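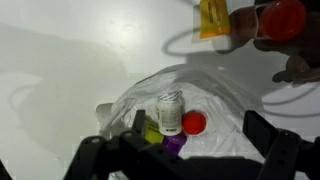

2 min read

I've spent most of December on one question: how much does a clear plastic bag hurt a grasping policy? The policy is Clastureo, which we trained on 2000 demonstrations of small household items on a bare white table. On those it does fine. Put the same items on a crumpled bag and things get harder, as the film throws highlights wherever it folds.

The pill bottle is the easy one. It stands up tall and the white cap gives the wrist camera something to find, even against a white table. The red-orange ball has the colour going for it, but it sits right down in the folds, and closing on it tends to bring plastic along too.

I ran 72 trials with the bag and counted a grasp as clean only if the item came up alone. My first labelling was too generous. Ntombi Tshabalala went back over the recordings and changed 17 of my calls — all of them lifts where the bag came up with the item.

Next I'm retraining with bag scenes mixed in, and randomizing the shadows as well. The arm and its cable both throw dark shapes across the table, and I'd like to know how much that matters by itself. Dunuder, our labelling tool, also needs a separate tag for bag contact before I start.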